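Projekt Jusum, Zwischenbericht: Skizzieren auf dem Whiteboard

Ob eine Skizze in einer einzigen Farbe für unsere Zwecke reicht, bezweifle ich nach wie vor. Rot auf Weiß ist gut lesbar, mehr spricht bisher nicht dafür. Am Anfang steht immer der große Umriss, und schon der wird selten gerade.
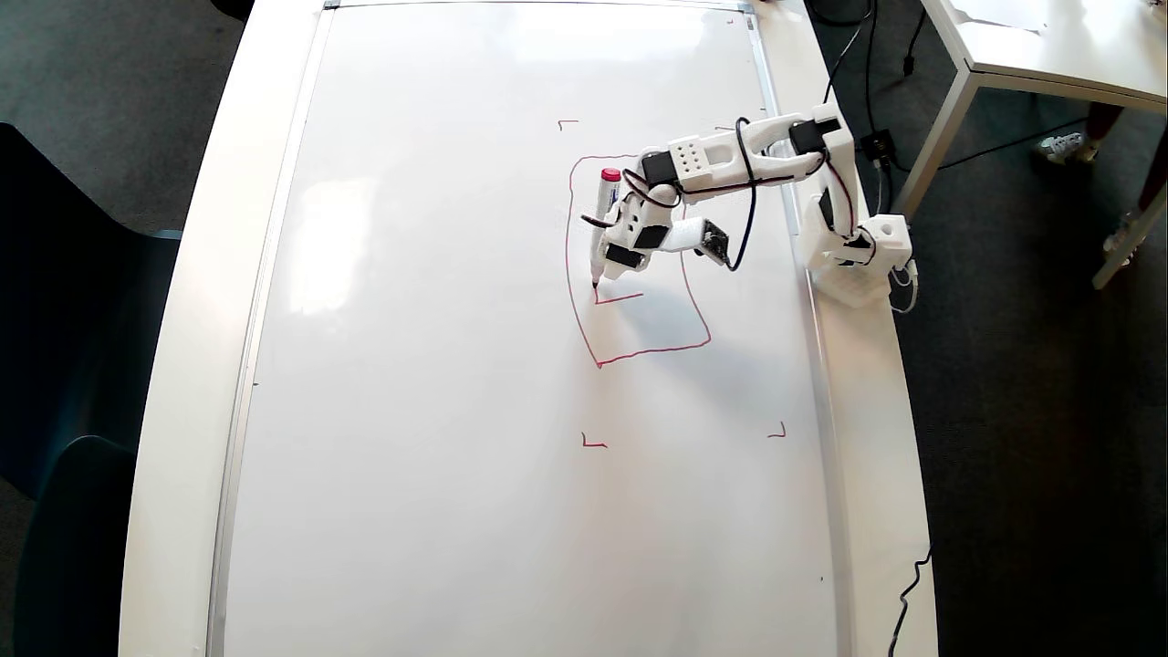 Schief sei doch kein Mangel, hieß es dazu aus der Gruppe, ein Grundriss müsse nur verständlich sein. Überzeugt hat mich das nicht – verständlich für wen?

Beim Material bleibt ebenfalls einiges offen. In der Liste stehen 40 Stifte, über die Kappen steht dort nichts.

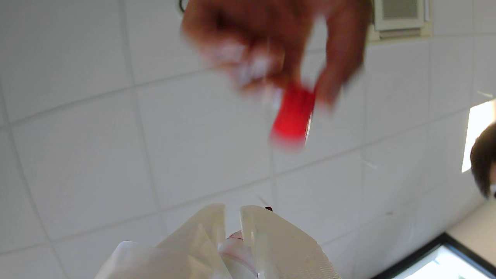

Für den nächsten Abschnitt sollte die Liste ergänzt werden, sonst vergleichen wir wieder Äpfel mit Birnen. Zur Form: Rechtecke im Umriss, dazu kurze Winkel als Eckmarken. 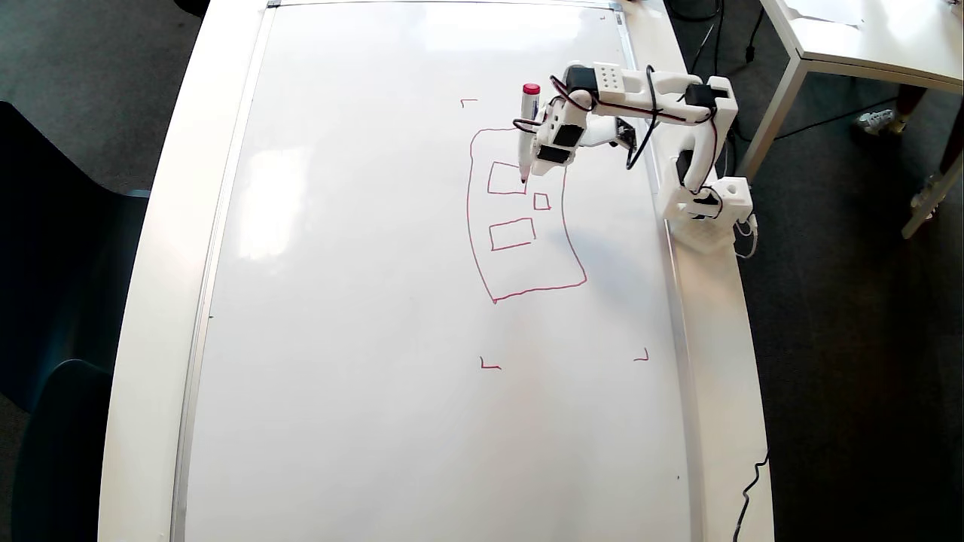
Auswertung

Ein Kästchen außerhalb, mit einem Strich angebunden, lässt sich als Griff oder als Antenne lesen. Eine Legende fehlt.

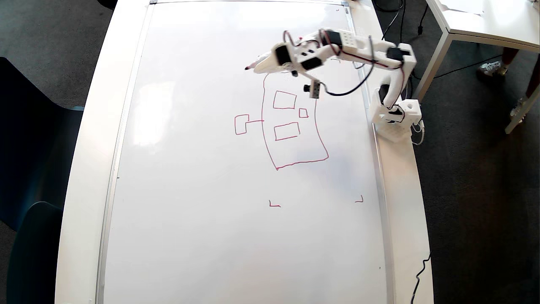
Quintanilla, Januar 2022

Die Legende wird nachgereicht. Ob sie hilft, prüfen wir im Mai.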